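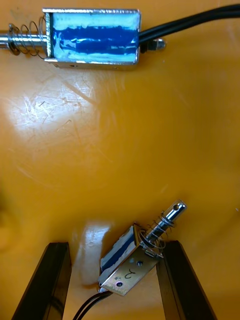 Progress report to Primari, second period
Solenoid handling cell, Tevmont workshop
April 2026

Since the last report our work was mostly on keeping the cell steady and not on adding new functions. The cell picks small push-pull solenoids from the work surface and puts them into the test fixture. In this period it ran 374 cycles, and 272 of them finished without a person touching anything.

Most of the stops had the same cause. When a solenoid lies at an angle, the fingers can close on the plunger side and push against the spring, and then the part turns in the grip. We changed the closing position so that the fingers take the metal frame, and we lowered the closing speed to 80 percent of the old value. After this change the stops of this kind became rare, but they did not disappear.

The lead wires are still a difficulty. They are free at one end and go where they like, and if a wire comes under a finger the pick is lost. For now the operator lays the wires away from the gripper before the start. We know this is not a final solution – the proposal promised loading without preparation, and we want to keep that promise.

The glossy orange surface has many fine scratches, and it reflects the lamp strongly. The wrist camera sometimes takes a bright patch for the edge of a part. We moved the lamp once, which helped on one side only. We ask for your agreement to buy a matte sheet from Cuevas. The cost fits in the present budget line for small materials.

Regular care of the cell is now written down in one page. The fingers are wiped at the start of each shift, the finger screws are checked with the torque key, and the camera position is compared with the reference part. The spare finger set from Wulluvano arrived and is stored beside the controller.

Until July we plan to replace the surface, repeat the full run with the same settings, and test a simple guide for the wires. The spending table follows separately.

Tevmont workshop – contact: project office | © Tevmont | Back to top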